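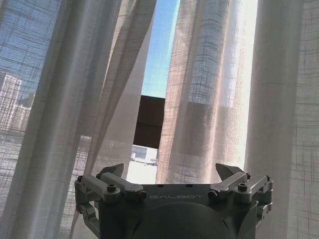

White sheers, daylight behind. The crosshatch is the thicker thread in the weave.

December, started 9:40

Back on the curtain job. Carrying on from the last entry, where I left off with the hems undecided.

Fabric is the Felov open weave, white, the same stuff as the first batch. Drop from the underside of the track to the floor is 300 cm at the left end. I measured again at the right end and got 4 mm less, so the floor runs up a little on that side. Not enough to cut the panels differently. Hem to the short end and let the left clear the floor by a hair more.

Total flat width across all the panels is 602 cm. Track is 488. I had wanted closer to double, but we don't have the cloth for it, and with a weave this open a fuller gather would hide the grid anyway. I like seeing the grid. With the light coming through it, the thick threads show up much more than they did on the cutting table.

Track is the Stendano one. Gliders run fine except near the join, where they catch if you pull from low down. Filed the edge of the join and wiped it out with a dry cloth. Better. Still a slight click going over it.

Notes on sewing this cloth, for whoever does the next set:

Pull a thread before cutting. Following the printed ruler does not work, the cloth shifts too much. Pull one of the thick threads if you can find one near the line, they come out in one piece. The thin ones snap.

Long stitch, light foot pressure. On the normal setting the hem puckered and I had to unpick most of a side seam. Tissue paper under the seam helped on the second try – tear it off after, slowly.

Do not iron along the bias. Press straight down, lift, move over. I pulled one corner out of square on the test piece and steam only half fixed it.

Side hems double turned, narrow. The raw edge shows through a single turn when the sun is behind it.

Bottom hem is still only tacked. The Rustar sample card says to allow for shrinkage but gives no figure for this weave, and the Berrada leaflet that came with the heading tape says to let sheers hang before finishing. Going with Berrada. Leaving them up a while under their own weight and will measure the drop again at both ends before I sew.

11:15 – heading tape cords knotted and tucked in, not cut. Leave them long so the panels can be pulled flat for washing.

To do: weight cord for the bottom hems (the thin one, the thick one makes a visible line), order more white thread, look at the join in the track again.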